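# Acceptance Test, Station 2

The procedure for comparing two grippers at Lornonmont was nine pages long and had been written by someone who no longer worked there. The technician had inherited it along with the station, the login and a drawer of small pink and green objects whose original purpose was not recorded. She followed it as written for the first week. After that she followed it as written with notes.

The question was simple. Cetex made a gripper. Povine made a gripper. Lornonmont would buy one of them for the new line, and purchasing wanted a number by Wednesday. The number was to be the count of successful transfers out of 1000 attempts for each gripper: pick up an object from the table, release it into a cup, withdraw without moving the cup more than the width of a pencil line.

## Setup

The arms were matched. She had checked this herself, joint by joint, on the first morning. The same controller, made by Sriwong, ran both of them, and it ran them from one clock. The Cetex gripper went on one arm and the Povine on the other. At the halfway point of each series she was to swap them, recalibrate and continue, so that any difference between the arms would be spread over both columns of the sheet.

The procedure gave the torque for the mounting screws. It gave the approach speed, the closing force and the dwell time before lift. It gave the position of the cup in two coordinates and a tolerance. It did not say what to do about the light from the corridor, which came in under the door after four and moved the camera's idea of where the pink objects were by a small and consistent amount. She wrote that in the notes and put a folded coat along the bottom of the door.

She worked alone in the room and logged by hand as well as by file. The file was the official record. The hand log was a lined notebook with a column for the attempt, a column for the result and a wide column that she had left without a heading.

## Series A

The Cetex gripper closed quickly and stopped hard. Its misses were all of one kind. It arrived a little early, touched the object and pushed it along the grain of the table, and then closed on the space where the object had been. After a miss it reported success, lifted, traveled to the cup, opened and reported success again. The controller believed it. The camera did not, and the camera had the deciding vote.

The Povine gripper closed slowly. It made contact with one finger, waited, brought in the other and then tightened in two stages. Its misses were of several kinds and she could not group them. Once it picked up an object correctly, carried it to the cup and did not let go. She watched the timer run to its limit. The arm went home with the object still held and the log recorded a communication error.

In the wide column, beside that attempt, she wrote: *kept it.*

She looked at this for a while, crossed it out and wrote: *failed to release.*

By the end of the second day the Povine had failed to release five times. She replaced the cable. She replaced the connector at the wrist. She loaded the previous firmware and then the current firmware again. She ran the release command with nothing between the fingers and it opened every time.

## Attempt 518

The next morning she ran both arms in the alternating mode. One arm held position while the other worked, and then they exchanged roles. It saved about a third of the time, according to the procedure, and she had confirmed the saving on a short run and found it to be slightly less.

Attempt 518 was a pink object. A green one was already in the cup from the attempt before. The gripper went down beside the pink one and the log line stopped scrolling.
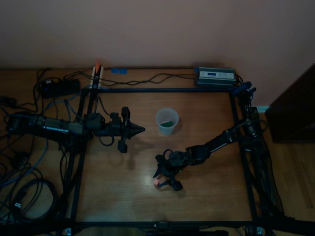 ## Fault Handling

The procedure for a stopped log line was as follows. Wait two minutes. Do not enter the work area. If the line does not resume, save the camera buffer, press the stop and record the attempt as void.

She waited one minute. The controller showed both arms as active, and neither was moving. The force reading on the fingers was not zero. It was very low, much lower than the closing force in the procedure, and it rose and fell by the smallest step the sensor could report.

She opened the raw values and plotted them. She expected noise, and most of it was noise. Under the noise there was a slow correction. The gripper was tightening by one step, measuring, and loosening by one step. It had been doing so since contact. She scrolled back to attempt 193, the first one where the object had not been released, and found the same correction there, starting at pickup and continuing through the whole carry. It was in all five. It was in none of the others.

Each of the five had been a pink object from the same end of the drawer. She took one out and pressed it between finger and thumb. It was softer than the rest. She pressed one from the other end for comparison, and then the first one again.

The release routine, she found on page 31 of the Povine manual, would not run until the grip was reported as stable. On a hard object the grip became stable in a fraction of a second. On a soft one the reading never settled, so the gripper went on adjusting and the release command waited its turn. There was no fault in the cable, the connector or the firmware. There was a threshold, and it had a default value.

The two minutes ended. She did not press the stop. She raised the threshold by one step from the keyboard and the log line moved. The arm lifted, crossed to the cup, opened and withdrew. The cup stayed inside its tolerance.

She recorded attempt 518 as void, because the parameters had been changed while it was running. Then she sorted the drawer by hardness, which took until lunch, and restarted both series from attempt one.

## Result

Purchasing received the number on Wednesday at 4:40 in the afternoon. It came with a page of notes, including the threshold, the light under the door and a recommendation that the procedure specify the objects. The reply asked only whether the number was final. She answered that it was.

The next day she typed up a clean copy of the hand log for the archive. She gave the wide column a heading, *Remarks*, and went through it entry by entry. Most of them she shortened. When she reached the first unreleased object she could still read what was under the crossing out, and she held the pen over it for a moment and then typed both versions, with a comma between them.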